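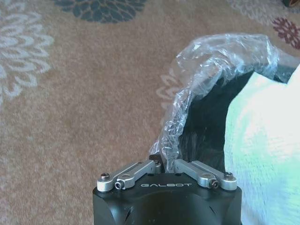 Writing rules for machines that pick up after us

Gavin MacKinnon has spent most of his working life writing procedures that other people have to follow. He began with guarding and lockout rules for packaging lines and now edits the working practice for household handling at Stenex, where gripper-equipped robots are taught to deal with ordinary domestic objects on ordinary domestic floors. The current edition came into use in February. It is a short document, and he would like it to be shorter.

His first subject is thin plastic. Clear bags are listed in the practice as a separate class of object, apart from cloth and apart from rigid packaging, and they have the longest entry.

"A bag has no fixed shape and you can see through it," MacKinnon says. "Both of those cause trouble. The camera at the wrist gets highlights off the creases, and it gets the carpet through the film as well. If the carpet has flowers on it, you have flowers in your bag. A person sorts that out without thinking. A rule has to assume the machine may not."

The entry therefore begins with where to hold. The operator, or the control policy if no operator is involved, is to close on gathered material and avoid a single layer. A bunched section gives the fingertips something to bear on and leaves a visible column of plastic above the grip, against which slip can be judged. A single layer can tear, or can slide out with no change that the wrist view would show.

The second part of the entry concerns what is next to the bag. Film tends to lie over other things, and on a cluttered floor the other things are often soft: towels, clothing, a cushion. The practice asks for a pause after closing and before lifting, during which the view is checked for any second material between the fingers.

"We had three seconds in the draft," he says. "The people at Nadetti, who run trials to the same text, asked for two. Their operators were counting to two anyway and writing down three. I would sooner have a rule of two that is kept, so it is two."

Lift height drew a similar argument. The draft specified 60 millimetres of clear travel before any sideways motion, measured from the floor covering to the lowest point of the object. For a box this is simple enough. For a bag, the lowest point may be a fold trailing some distance from the grip, still resting on whatever it was resting on before. The final text keeps the 60 millimetres but measures it at the fingertips for flexible objects, and adds a separate instruction to move slowly until the trailing part has come free.

MacKinnon concedes that the second instruction is weak. "Slowly is a poor word in a standard. We gave a speed limit for rigid objects and we could not agree one for film. Ferraro wanted a number. I asked them which number and they went away to do tests. I am still waiting, and in the meantime the word is slowly."

He is firmer on mechanical matters. Finger linkages are to be inspected before each session, with the power off, for play at the pivots and for fasteners standing proud of the surface. The reason given in the text is snagging – a raised screw head will catch looped fabric, and a towel pulled along by one finger puts a side load on the joint that it was not selected for. Inspection is by eye and by fingertip. No torque figure is given, as the practice covers more than one make of gripper and the makers publish their own.

"People ask me to put the torque values in," he says. "Then a maker revises a part and my document is wrong, and wrong in a way that looks official. It should say: follow the maker's sheet, and keep the sheet where the robot is."

Patterned flooring has a section to itself, which surprised some readers of the draft. Early versions called for trials on plain surfaces only, with patterned ones permitted later as a variation. MacKinnon reversed the order. Under the present text, a site has to include at least one patterned carpet or rug in its first set of trials and has to record it by colour and type of pattern. He argues that a method developed on bare grey flooring carries assumptions that are hard to find afterwards.

"Homes have carpets with large flowers on them. My mother's did. If your edge detection cannot tell a petal from the rim of a bag, it is better to learn this in the first week."

Not everybody agrees. A reviewer at Adari wrote that the requirement mixes two difficulties, the object and the background, and makes failures harder to attribute. MacKinnon accepts the point and has allowed for it in the record sheet, where the two are now marked in separate columns. He did not change the requirement.

The record sheet is the part he spends most time defending. It runs to a single side. Each attempt is entered with the object class, the surface, the materials in contact with the object at the start, and the outcome, in which "held", "dropped" and "wrong item" are the only permitted terms. There were once several more, among them "partly held" and "held with difficulty".

"Those came out," he says. "One operator's difficulty is another's normal morning. With three terms you get the same answer from different people, and I can compare sites."

Abandoned attempts were a further problem. Operators who stopped before closing the gripper tended to leave the row blank, and a blank row could equally mean a form filled in carelessly. The present instruction is to strike the row through and initial it.

On the matter of who may stop a robot, the text has one line: anyone in the room. MacKinnon was asked to qualify it, first by adding the word "trained" and then by requiring that the operator be told beforehand. He declined both.

"If a visitor sees a hand near the linkage, I want the visitor to press the button. We lose one trial. The sheet has room for it."

Comments on the present edition are being collected from the participating sites. He expects most of them to concern the speed limit for film, and has left the line above it blank in his own copy.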